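Pollalton library lunch table to run through December

By Chidubem Okafor
December
2 min read
14 shares | 6 comments

The free lunch table at Pollalton library will stay open until the end of December after more people used it than expected, the library said.

The table opened last month in the ground-floor meeting room. On its busiest day it served 85 people, most of them between noon and 1 p.m. The room seats 28, so many visitors took their lunch away with them.

Sandwiches are made each morning at the Fivirton Street kitchen, cut into triangles and wrapped one by one. They go out on trays with a basket alongside for bread rolls or fruit, depending on what has come in.

Garba Chukwu, who runs the kitchen, said single wrapping takes longer but cuts down on waste. "If it's still wrapped at two o'clock, we can put it back in the fridge and someone can have it later," he said. "With an open platter we had to throw it out."

The kitchen has switched to smaller trays that are refilled more often – an idea that came from the library staff. Fillings change daily, and there is always one without meat or fish.

The extra weeks will be paid for by a $3,056 grant from the Tamuno Fund. The library has not decided whether to carry on into the new year.

Lunch is served from noon to 2 p.m. on weekdays. No sign-up is needed. People with food allergies should ask at the front desk before taking anything – a printed list of the day's ingredients is kept there. 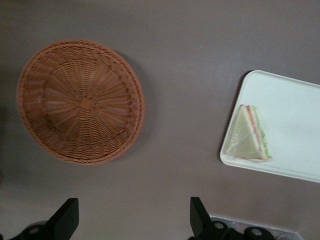
Anyone who would like to donate fruit or rolls can leave them at the Fivirton Street kitchen before 10 a.m.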